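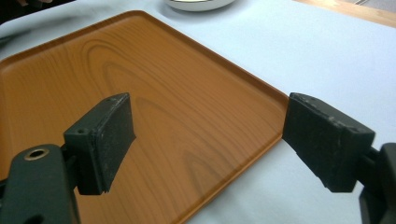

쟁반 위에 벌어져 있는 검은 집게 두 쪽.

안녕, 어린이 여러분! 혹시 젓가락질을 처음 배우던 때가 기억나나요? 저는 콩자반 때문에 엄청 고생했어요. 집으면 또르르, 또 집으면 또르르! 그래도 옆에서 어른이 집는 걸 보고, 따라 하고, 또 따라 하다 보니 어느새 되더라고요.

로봇한테 물건 잡는 법을 가르칠 때도 이렇게 '보여 주기'를 쓸 수 있어요. 접시를 어디서부터 다가가서 잡을지, 얼마나 오므릴지 하나하나 글로 적어 주려면 끝이 없거든요. 그래서 사람이 직접 해 보이고 그걸 모아 둬요. 이렇게 모은 것 하나하나를 '예시'라고 불러요.

제가 구경 간 곳은 플루스토프라는 연습 모임이에요. 저는 로봇이 척척 상을 차리고 있을 줄 알았는데, 주인공은 사람이었어요. 사람이 양손에 집게를 하나씩 들고 하거든요. 손가락을 바로 쓰면 훨씬 쉽겠죠? 하지만 로봇 팔 끝에는 우리 같은 손가락 대신 집게가 달려 있으니까, 예시도 집게로 만들어 줘야 로봇이 따라 하기 좋아요. 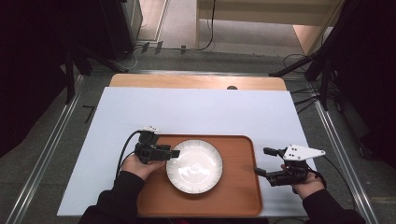 플레다우, 2018년 10월 16일

흰 접시 양옆으로 집게가 하나씩 있죠? 오른쪽 집게 위에는 까만 점이 찍힌 하얀 세모 판도 달려 있고요. 이런 무늬 판은 컴퓨터가 집게의 위치를 찾을 때 길잡이로 쓸 수 있어요. 숨은그림찾기에서 찾을 그림에 스티커를 붙여 둔 셈이에요(반칙 같지만 괜찮아요!).

저도 집게를 잡아 봤어요. 컵 하나 옮기는 데 일곱 번이나 떨어뜨렸답니다. 너무 세게 쥐면 미끄러지고, 살살 쥐면 기울고…… 그날 저는 예시를 32개 만들었는데 손목이 뻐근했어요.

그런데 왜 똑같은 일을 자꾸 할까요? 접시가 늘 같은 자리에 있지는 않잖아요. 왼쪽에 있을 때도 있고, 쟁반 끝에 걸쳐 있을 때도 있고, 세워져 있을 때도 있어요. 한 가지만 보고 배운 로봇은 접시가 조금만 옮겨져도 엉뚱한 데를 잡아 버려요.

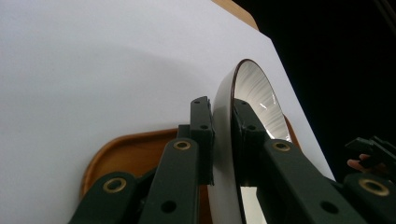 그래서 놓는 자리도 바꾸고, 다가가는 방향도 바꿔 가면서 60번 넘게 되풀이하는 거예요. 실수한 예시는 어떻게 하느냐고요? 빼 버릴 때도 있고, '이건 실패'라고 이름표를 붙여 따로 둘 때도 있어요. 이름표가 틀리면 로봇도 틀리게 배우니까 붙일 때 조심해야 해요.

집에서도 해 볼 수 있어요. 빵 집게 두 개로 지우개를 집어서 필통에 넣어 보세요. 지우개를 눕혀도 보고 세워도 보고요. 어느 쪽이 더 어려웠는지 댓글로 알려 주세요!

분류: 궁금해요 과학 > 로봇과 컴퓨터

댓글
지우개부자: 세운 게 더 어려워요 자꾸 넘어져요
콩이네: 아이랑 빵 집게로 해 봤어요. 저녁 먹기 전까지 안 놓네요 ㅎㅎ
로봇짱: 그럼 왼손잡이가 가르치면 로봇도 왼손잡이 돼요??
글쓴이: 로봇짱 님, 왼쪽 집게를 많이 쓴 예시만 모으면 그 버릇을 닮을 수 있어요!

함께 읽을 글
- 컴퓨터는 고양이를 어떻게 알아볼까?
- 이도라 과학관에서 만난 종이접기 기계
- 로봇 팔에는 관절이 몇 개 있을까?
- 청소 로봇은 왜 구석에서 빙빙 돌까?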